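Moving house, week two, and the sourdough

2023-04-10

Ok so quick one becuase the kettle is on and the boxes are winning.

We are in. Mostly. The Flurkbridge place is ours, the keys work (the back door one works if you lift and push) and I have slept here for 12 nights now. Feels longer. Feels like I have always been looking for the scissors.

Several of you asked if the starter survived. Yes. Barely. It rode over on my lap in a jam jar with the lid half on, seatbelt round both of us, and it burped the whole way. I had a towel under it, thank goodness. Then I put it on a shelf in the new kitchen and forgot it for four days while I dealt with the gas people. Gray liquid on top, smelled like nail polish. I poured that off, kept a spoonful, fed it rye. Twice a day. By the third day it was climbing the jar again and I may have said well done to it out loud.

So, bread in a new kitchen. Everything is different and I was not ready for that. Same flour, same salt, same pot, same hands. Different oven, different water, different drafts. My first loaf here was a puck. Second one was a puck with a nice crust.

What I worked out, in no order.

The kitchen is cold. The old one sat over the boiler for the whole building and I never once thought about temperature, the dough just did its thing by lunch. This one faces north and has a stone floor. By lunch the dough has done nothing. It sits there. I was following my old timings like a train schedule and baking dough that hadn't even started. Now I leave it until it's puffy and wobbles when I nudge the bowl, however long that takes, and on a bad day it takes til bedtime.

The oven lies. It's an old Galindo, came with the house, dial half rubbed off. I bought a little oven thermometer and hung it off the middle rack. Set it to 450, thermometer says something else entirely. It does get there in the end, you just have to leave it on a good long while after the light goes off. My electric bill, I don't want to talk about it.
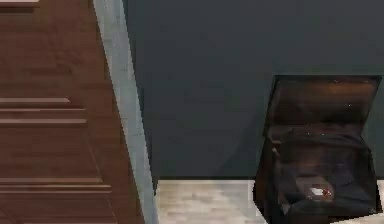

And the water! Harder here, you can see it in the kettle already. I don't know if that matters to bread. Some people online say yes very loudly and some say no very loudly. I filtered it for a few days and couldn't tell, so I've stopped filtering. One less thing on the counter.

Also I have way less counter. Old place had that long ugly one under the window where I could shape two loaves and still have somewhere to put my tea. Here it's the bit between the sink and the stove and that's the lot. I shape on a big cutting board on the table now. It slides. Damp dishcloth under it and it stays put.

Right, the recipe, since I keep getting asked and I keep saying I'll post it. This is the plain one. The everyday one.

Starter, a good half cup, fed and bubbly
500 g bread flour, or 400 and then 100 of whole wheat if you have it
300 g water to start, then more by the splash till it feels right
Salt, two teaspoons, the fine kind

Mix the flour and water, no starter yet, just get it wet. Leave it while you do something else. Then starter and salt, squish it through with your fingers until you can't feel the grit. It'll look horrible. Cover it.

Fold it when you walk past. I used to set a timer for this and it stressed me out. Grab an edge, pull it up, lay it over, turn the bowl, do it again. Four or so times across the first couple of hours and then leave it be. It gets smoother each time and that's honest to god the best part of the whole thing.

When it's risen by half or a bit more, tip it out, shape it, basket (or a colander with a floured cloth, which is what I'm using because the basket is in a box marked MISC). Into the fridge overnight. In the morning get the pot screaming hot, drop the loaf in, slash it, lid on. I take the lid off after 25 minutes and then go by color. Dark. Darker than you think. Pale crust goes leathery by dinner.

Let it cool. I never do. Burned the roof of my mouth on loaf number 6, and would again.

Loaf 7 was the one. Proper holes, proper ear, it crackled on the rack when it came out. I took half of it next door in a paper bag as a hello, which is how I found out next door bakes too, and now I have a bag of Stumivard flour on loan to try. It's a small mill up the valley, stoneground, smells like a barn in a good way. Drinks up water like crazy so I'll have to add extra. Will report back.

Other stuff, quickly.

Still no internet upstairs. I'm typing this on the bottom step.

The market is smaller than I'd hoped but there's a cheese stall that does a hard nutty one called Kallik that is unreal on toast. I bought a wedge for the week and it lasted one evening.

The garden is a rectangle of mud with a rhubarb in it. I've been told to leave the rhubarb alone the first year, but it was here before me so it's hardly its first year?? If you know about rhubarb, comment please. I want crumble.

I want to build a shelf next to the fridge for the flour tubs, they're living on the stairs right now and I've kicked the rye over once already. Rye gets everywhere. I was finding it in my socks.

And a few of you wanted to know about the old place. It's gone, somebody else has the boiler kitchen now and I hope they make bread in it. I did get a bit weepy handing it over. I'd been there since November four years back, and I learned to bake there, badly, one whole winter of flat gummy things I ate anyway with a lot of butter. So this feels like starting over a bit, only with a better jar.

Oh and for whoever asked about freezing, yes, slice it first, freeze it in a bag, toast from frozen. I put a bit of parchment between the slices if I'm being good. I am not currently being good. I don't know which box the parchment is in.

Next post will be the rye one, or the discard crackers, depending on which box I open next. Tell me which you'd rather. Kettle's boiled, going.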